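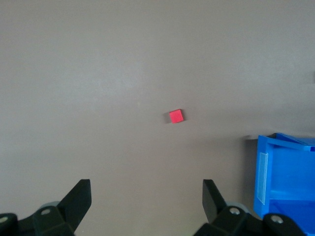

A red cube, an open gripper and a blue parts bin, from the wrist camera.

The Price of Picking Up a Cube

Small shops are being told that a robot arm now costs less than a used pickup. The budget rarely stops there.

January 29, 2025

The quote that landed on Nuria Tejada's desk last June was two pages long, and the second page was mostly a signature line. One arm, one gripper, one camera at the wrist, a mounting plate, a day of training. The total was lower than she had set aside. She read it again looking for the catch and didn't find one, and that bothered her more than a big number would have.

Tejada runs operations at Leltamach, a shop that packs hardware kits for companies that make shelving and shop furniture. Most of the work is moving small things from one container to another. She had been asked to put a robot into the next year's equipment plan. She hadn't been asked whether it should go in.

I have covered factory equipment long enough to be wary of cheap entry prices. Sellers of packaging machines learned a long time ago that the machine gets the customer in the door and the change parts pay the rent. Robot arms are heading the same way, only with software where the change parts used to be. The arm is a known quantity. You can compare reach and payload on a sheet of paper, and two sensible people will come to the same answer. Everything past the wrist is where the plan starts to go soft.

Take the cube. If you have sat through a robot demonstration you have met it, or one of its cousins: bright, square-sided, small enough for the fingers to go around, alone on a plain gray surface with room on every side. It's a perfectly good test. It tells you whether the camera and the gripper agree about where a thing is. A saturated red object on a matte background is about as kind as the world gets to a camera, and there is nothing crooked in starting there. Engineers start with the easy case so that when something fails they know where to look.

The trouble comes when the easy case gets used to build a budget. Leltamach doesn't ship cubes. It ships bagged screws, cam locks, folded instruction sheets and a plastic foot that seems to have been designed to roll away. Clear bags shine. Folded paper springs open. Tejada's question to the sales engineer from Polten, the integrator that wrote the quote, was what it would cost to get from the cube to the bag. The answer, as she remembers it, was that this would be covered in a discovery phase.

"Discovery is a line item," she told me. "It just wasn't a line item on my quote."

She asked for it to be priced. It came back at nearly the cost of the arm.

Polten isn't a villain in this, as far as I can tell. Integrators get beaten up over the first number, so they make the first number small. A buyer who asks for everything up front will be shown a total that scares off the owner, and the job will go to the outfit with the shorter quote. Everybody at the table knows the short quote is short. The only one who doesn't is whoever typed it into the spreadsheet and hit save.

Zlata Kobzar has been on both sides. She wrote integration proposals for nine years and now reads them on behalf of small manufacturers, for a fee she says she earns back on the first phone call. When I described the Leltamach quote to her she began listing what was missing before I got to the end.

Bins, to begin with. People hardly think about the bin. A molded plastic bin has a flared rim, ridges and walls that curve, and a gripper has fingers with some width to them and bulky housings behind those. Parts that end up against a wall or in a corner may be out of reach of a gripper that does beautifully in the open. So you buy different bins, or a different gripper, or fingers cut to suit. Or else you pay a person to stir the bin. Kobzar has seen all of these happen on jobs where the bins were described in the proposal as "existing, by customer."

Then labels. Many shops run on bins with a little holder on the front where a card goes, and a person reads the card. If the robot has to know which bin it's facing, somebody has to give it a code it can read, or fix the bin's position and promise it will never be moved. "Put the promise in the budget too," Kobzar said. "Someone is going to move it."

Light is next on her list. A shop with high windows has different shadows in the morning than it does by three in the afternoon. An even surface gets darker at one end, and the wall of a bin throws shade over the area where parts are supposed to land. Some systems cope with this well and some don't, and the brochure is no help in telling them apart. A light and a hood are not expensive. Finding out in the fourth week that you need them is, with an integrator's technician on site by the day.

I put the lighting point to a man who sells vision software and asked not to be named. He said his system had moved beyond that. I asked if he would put it in the contract as an acceptance condition, to be met in the customer's building at any hour the customer liked. He said that would be a conversation.

Which brings me to the part of the plan that gets the least attention: what counts as done. Tejada's first quote said the cell would be accepted after "successful demonstration of pick and place." By that wording, one cube into one bin on one good afternoon would release the final payment. Kobzar's advice to her was to strike the sentence and write in a number of picks, on the shop's own parts, in the shop's own bins, with a stated rate of misses and with the shop's people running it. They settled on 2,096 picks, a full day's worth of the busiest kit at Leltamach. An odd number, but it came off the production log, and Kobzar likes that. Round numbers get negotiated down.

Polten pushed back, then agreed, and raised its price. I find that honest in its way. The risk had been sitting with Leltamach for free, and once Polten was asked to carry it, Polten said what it was worth.

Tejada also got a second bid, from a younger company called Antoniuk, which offered the arm as a monthly rental with the software included. Rentals are having a moment. The pitch is that you skip the capital request altogether and treat the robot as wages. It's a good pitch, and for a seasonal shop it may even be a good deal. But read the term. Antoniuk wanted three years, with the training data gathered on Leltamach's parts staying with Antoniuk at the end. Over that stretch the rent ran to roughly double the purchase price. Tejada asked what would happen if the kits changed in the second year, as they always do. Each new part would be quoted separately.

So neither bid was cheap, once it was made to describe the work. That doesn't make either one bad. I've been accused of writing as if every robot is a swindle, and I don't believe that. I've stood in plants where an arm has been doing a dull job for years and would be missed if it left. What those plants have in common is that the job was boring in the right way before the robot showed up: the same part, in the same place, the same way up. Most small shops aren't boring like that. They stay in business by saying yes to odd orders.

A shop called Eston, which cuts and bags gaskets two counties over from Leltamach, bought its cell on the short quote. The owner let me see the purchase order and then the change orders, on the understanding that I wouldn't print the totals. The change orders were the thicker pile. There were new fingers, then a second set after the first marked the parts. There was a table - a plain, dull-surfaced one, because the old top was glossy and confused the camera. There was a fence that the insurer wanted. He's glad he has the robot, he said, and I believe him, though he said it while looking at the invoice for the fence. I asked what he'd have done with the true number in hand at the start. He'd have bought it anyway, he thought, but a year later, after fixing the bins.

Kobzar tells clients to hold back as much for everything beyond the wrist as they spend on the arm, and to spend nothing at all until the integrator has run their worst part. She means the worst one, the clear bag or the thing that rolls. She has them mail it in a box with no note about how it should be laid out. Some integrators send back a video within days. Others ask if there's a simpler part to begin with.

Tejada mailed hers before the holidays: forty bags of cam locks, dumped loose into one of Leltamach's own bins, with the bin in the box. She has moved the robot in her plan from the first quarter to a line marked "pending," with the money for discovery set beside it and the full price of both bids underneath. The owner has asked her twice why the number got so big. She has sent him the same spreadsheet both times.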